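Search products
Search

Pelis Range Cart Bag

The Pelis is a 14-way style cart bag without the 14-way price. It has a five-way top, full-length dividers and a strap pass-through so the cart strap doesn't block the pockets. Made by Civard and sold here in navy, gray and dark green.

The top opening is 26 cm across and takes oversize grips. There are separate pockets for balls, gloves and rain gear, plus a towel ring on the left side. The zippers are the same ones used on the older Rebelo bag, and the pulls can be replaced.

Bottles are sold separately. 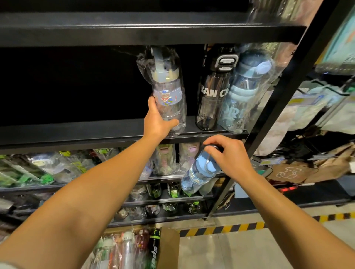
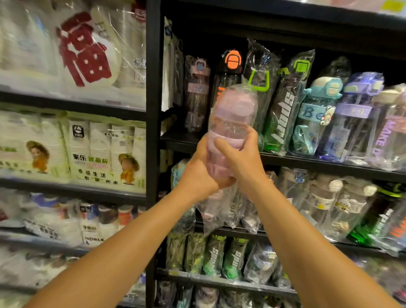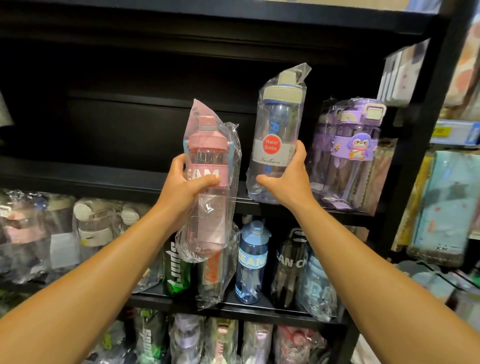
The rain hood snaps on at four points and folds flat into the lower pocket. A shoulder strap is included. It is fine for getting from the car to the cart, but we would not carry this bag for 18 holes.

Club and outing orders: Cestden can embroider a logo on the ball pocket. The minimum is 60 bags, and orders for July outings should be in by May. Contact Omid Kazemi in team sales for a quote.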